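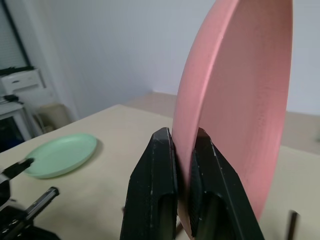 Pink plate, raised rim, matte surface.

Setting Up a Dish Inventory for a Shared Kitchen

This page covers labeling, counting and replacing plates, bowls and cups in a kitchen used by more than one group. The method was written for the Cirkmont community kitchen and has since been adapted for two smaller sites. It assumes a spreadsheet and one person with access to all cupboards.

Before you start

You need:
A spreadsheet with one row per item type
Shelf labels and a permanent marker
A tape measure
Two empty crates, one for chipped items and one for items that do not belong to the kitchen

Allow a full morning for the first count. Begin after the dishwashers have been emptied, so that all stock is on the shelves.

Step 1. Define item types

An item type is a combination of shape, diameter and material. Color is recorded in its own column and does not create a new type. A 10-inch plastic plate in green and a 10-inch plastic plate in yellow are the same type. If color is used as part of the type, the sheet grows quickly and the totals stop being useful. The first Cirkmont sheet had 157 rows for this reason, and many of them held a single item.

Measure diameter across the outside of the rim. Round to the nearest half inch. For bowls, also record the depth at the center.

Step 2. Count by shelf

Count one shelf at a time, top to bottom, left to right. Write the shelf total on paper before entering it. Stacks should be counted from the side, with a finger on each rim. Nested bowls must be separated, as two bowls of the same size can sit tightly enough to look like one.

At the first full count Cirkmont recorded 2,036 items. After chipped and foreign items were removed, 1,626 remained in service.

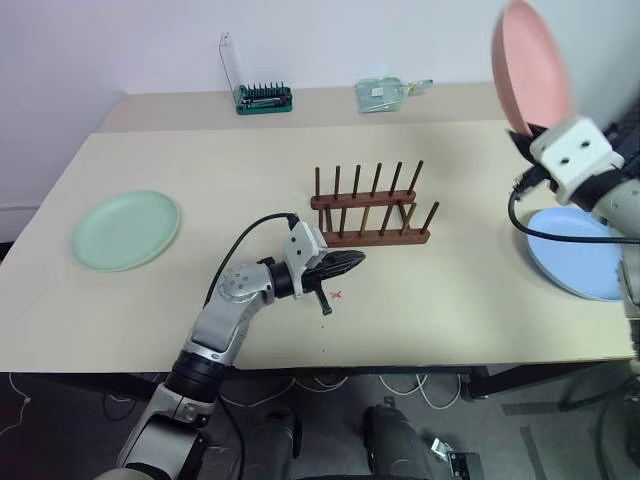

Items that are drying or out on tables at the time of the count go in a column named OUT. Do not add them to a shelf total, even if you know which shelf they will return to. When they go back, move the number from OUT to the shelf column and initial the change.

Step 3. Check condition

Remove any item with:
A chip on the rim or foot
A crack that catches a fingernail
A warped base that rocks on a flat counter
Deep knife marks on the eating surface

Light staining is acceptable. Record it as S in the condition column.

Step 4. Set a minimum level

Take the largest seated meal of the past year and add ten percent. If the largest meal served 113 people, the minimum for dinner plates is 125. Use the same figure for bowls and cups. Serving dishes are set separately by table.

Step 5. Label the shelves

Each label shows item type, shelf capacity and minimum level. Put the label on the shelf edge, never on the dishes. Adhesive residue survives most wash cycles and holds grease.

Step 6. Recount

Do a full recount every September and a spot check of three shelves each month. Mahsa Taheri's version of the sheet, used at the Saragih site, picks the three shelves at random. A fixed rotation also works.

If a recount is off by more than five percent for any type, check the OUT column first. Entries left there after an event account for most differences. Then check the crate of foreign items. Order replacements only when both have been cleared and the type is still below its minimum.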